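4. Recording your first demonstrations

By now you should have the Umik recorder installed and the arm homed (section 3). If the status light is still blinking, go back and fix that first, I promise it won't sort itself out halfway through a session.

I do my recording in the morning, when my coffee and my patience are both fresh. Plan on 51 takes per task for a first try. My own Wesberg kitchen set has 1624 of them now, but I built that up over a whole winter, so please don't start there!

4.1 Before you press record

1. Pick one task and write it down in a single sentence ("pick up the cloth and set it on the counter"). That sentence goes in the Task field, and it has to be the same for every take.
2. Open the Leclerc panel and check that every camera view is live.
3. Move the arm to its start pose and press Zero Gripper.
4. Set out your objects.

Note: the start pose matters more than you'd think. I once saved a whole batch from a pose that had drifted a little, and I ended up throwing it away.
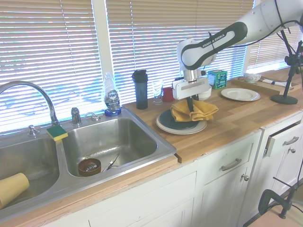 Clutter is the part people ask me about most. My first sets were all on a bare table, and the trained policy fell apart as soon as I put a mug down next to the target. So now I leave the ordinary stuff out, and I shift it between takes. With a folded cloth on top of stacked plates, like the mustard one on the green plate, bring the fingers down into the folds slowly and pause a beat before closing. Keep the dish soap and the glasses along the back where the elbow won't sweep them.

4.2 Recording a take

1. Press the left pedal. Wait for the beep.
2. Guide the arm through the task at a steady, slightly lazy speed.
3. Release the object, back off, and hold still until the counter on the panel stops.
4. Press the right pedal to keep the take, or hold it down to discard.

CAUTION: Keep your free hand away from the fingers while the gripper is closing. The pedal does not stop the arm. The red button does.

Note: a fumble you recover from is worth keeping (I tag mine "retry"). A fumble that ends with the plate somewhere it shouldn't be is a discard.

4.3 Checking what you've got

After every 9 takes, open the Dornano viewer and scrub through them. Look for dropped frames first, then for takes where the gripper trace stays flat. If you see error 3390, the camera clock and the arm clock have come apart. Stop, restart the recorder, and redo the takes since your last check.

When the batch looks clean, press Export and go on to section 5.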